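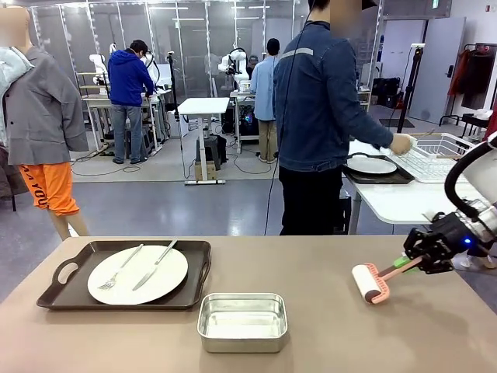 A plate, knife and fork on a serving tray, with a steel container alongside.

New limits on metal release from catering ware take effect in July

2000-05-09

Suppliers of stainless-steel cutlery and food containers to public canteens in the Guseta district will have to submit test results for nickel and chromium release from July, under purchasing rules published by the district supply office.

The rules apply to knives, forks, spoons, serving trays with a metal surface and open or lidded containers used for holding food. Glazed plates and bowls are covered by a separate section on lead and cadmium, which is unchanged. Items already in use may stay in service until they are replaced in the normal way.

Under the new procedure, samples are filled with or immersed in a dilute acid solution, held at a fixed temperature and then removed. The solution is analysed for dissolved metals. Each sample goes through the cycle three times, and the third result is the one compared with the limit. Release from new steel is usually highest on first contact and falls as the surface layer settles, so a single test can overstate what reaches food in daily use.

The office based its limits on a survey carried out by the Climitz testing laboratory, which examined 263 items drawn from canteen stores. Of these, 187 met the proposed limits on the first cycle. All but 6 of the full set met them by the third. The items that failed were low-chromium knife blades with visible pitting near the handle joint, a part that is difficult to dry after machine washing.

The survey report also comments on washing practice. Chloride in softener salt and in some detergents attacks the protective layer on steel, particularly where water is left standing in corners or under stacked containers. The laboratory recommends a final rinse with fresh water and drying before stacking. It advises against soaking knives overnight – a habit it found in several kitchens – and against storing salted or acidic food in steel containers for longer than one service.

Duangkaew, which supplies most of the district's cutlery, said its current ranges had been tested and that certificates would be issued with deliveries. Bindimow, a maker of containers and trays, said it would withdraw one older line before the rules take effect.

The test fee is set at 510 per product type and is payable by the supplier. Certificates remain valid until the steel grade or surface finish is changed.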